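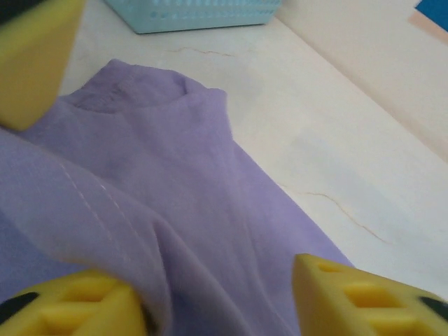

# Fixing the double grab on soft knits

Updated 6/15/24

If your folding arm keeps closing on a sweatshirt and coming up with two layers, or with nothing at all, this one's for you! We fought with it on our Carkholm bench all through November, and the fix is so simple that I still get a kick out of it.

Our fault looked like this in the log: the jaws close, the grip check passes, the arm lifts, and then the Durkomis controller throws a slip stop partway to the basket. Thin cotton was fine. Anything fuzzy or bunched up at the collar was trouble.

## Before you touch anything

Hit the stop button and wait for the drives to go quiet. A slip stop only pauses the arm — it can start moving again when the fault clears, and those fingers close faster than you'd think. Never pull cloth out of the jaws while it's paused.

## Steps

1. Open the jaws by hand and free the garment. Tug gently along the fold so you don't stretch the knit.
2. Check the black pads for lint. Ours were packed with it! Wipe them with a damp cloth and let them dry.
3. Look into the hollows in the yellow fingers too. Fuzz collects in the corners, and a soft toothbrush gets it out.
4. In the Pasaribu grip menu, drop the closing speed to 40 percent.
5. Set the approach height 2 mm lower, so the tips get under a ridge of cloth before they close.
6. Turn on the second grip check and have it run after a short lift.

Now clear the fault, step back, and run 3 test picks with the same garment, crumpled up differently each time. Aim for a loose fold in the body of the shirt. A rolled collar is the worst possible place to start, and ours failed there again and again.

If it still slips, swap the pads. We use the Condasex soft set, and they press on in a minute or so. Run the grip calibration again afterward — the new pads are thicker, and the old zero point will be off.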